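Inicio > Vivir fuera > Revisión de la casa de alquiler antes de firmar

Lista de comprobación para jubilados y recién llegados a Drulton, repasada el 7 de septiembre de 2020. La agencia Orow entrega la suya, muy bonita, con todo marcado de antemano. Yo llevaría otra.

Detector de gas: NO CONFORME. Hay uno, sin pila. Me juran que «siempre ha funcionado».

Calentador: PENDIENTE. Pegatina de revisión de diciembre, sin año. Pedir la factura.

Cuadro eléctrico: CONFORME, con reservas. Seis interruptores y ninguno rotulado.

Aljibe: 3000 litros según el anuncio. La placa dice 2429. Que lo corrijan en el contrato.

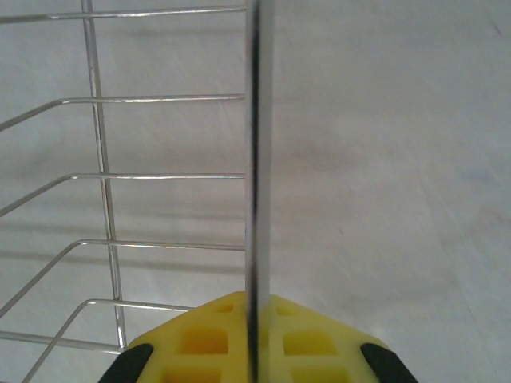
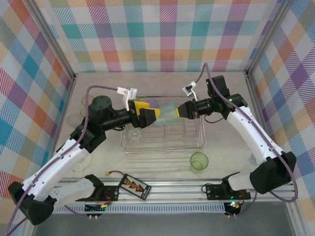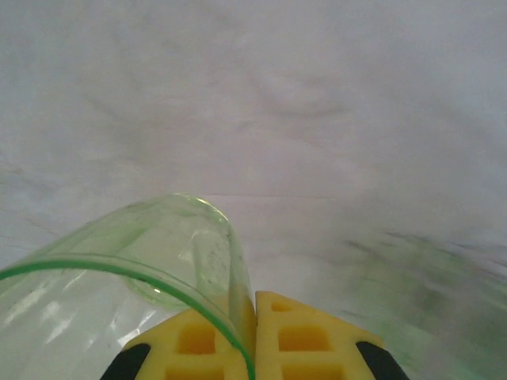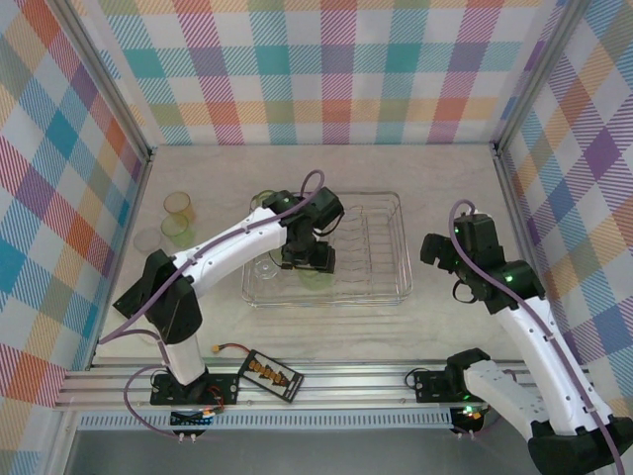
El revisor desconfiado de Drulton

Rejas del dormitorio: NO CONFORME. No se abren desde dentro. Contra los ladrones, estupendo; en caso de incendio, ya me contarán.

Escalera a la azotea: NO CONFORME. Barandilla floja en el tramo alto. «Se arregla la semana que viene» no vale como respuesta, que lo pongan por escrito.

Filtro de agua Fluvitz: PENDIENTE. El folleto promete maravillas. Falta el análisis, y sin él yo seguiría con garrafón.

Depósito de garantía: piden 1166 por adelantado, antes de arreglar nada. No lo pagaría sin inventario firmado por las dos partes.

Urbanización Ye, caseta de entrada: vigilancia de 24 horas, dice el cartel. Pasé dos veces y no me preguntaron adónde iba. Volver de noche antes de decidir.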